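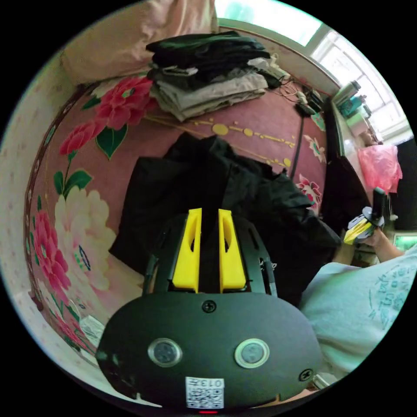

Radville Winter Coat Drive Opens With New Drop-Off Points

RADVILLE, 8 Nov 2020 – The Radville Winter Coat Drive has opened for the season and will accept donations of jackets, coats and snow pants until the first Friday in December. The drive is organized by the Nakis Foundation with support from Rungrueang Dry Cleaning, which will clean every donated item free of charge before it is handed out.

The goal for this year is 1,000 coats. Requests from families in the district have risen since the spring, and the Foundation expects the greatest need to be for adult sizes, in particular men's large and extra large. Children's coats are always welcome, as are snow pants in any size.

Donations may be left at 5 locations: the Radville Public Library, the town hall lobby, both Rungrueang Dry Cleaning stores and the Modelgate Shopping Center, at the entrance next to the pharmacy. The Modelgate site is new this year and will be open on evenings and weekends. Bins are checked daily. Donors are asked not to leave bags outside after hours.

Coats should have a working zipper or a full set of buttons. Small tears and loose linings can be repaired and should not keep anyone from giving. Please empty all pockets, including inside pockets – keys and bus passes turn up in the bins every season and are difficult to return. Items do not need to be washed or ironed. The drive cannot accept blankets, shoes or single gloves.

In keeping with current health guidance, donated items will be set aside before sorting, and there will be no open distribution day. Households will instead be given a pickup time through 53 partner schools, clinics and food pantries across the county. Families may ask for a coat at any of these partners without proof of income.

Residents who wish to give money may do so through the Foundation's website. A gift of $60 pays for one new insulated coat in a size that is in short supply.

About the Nakis Foundation

The Nakis Foundation is a nonprofit organization based in Radville. It supports local programs in housing, school supplies and winter clothing.

Media inquiries: Communications Office, Nakis Foundation, Radville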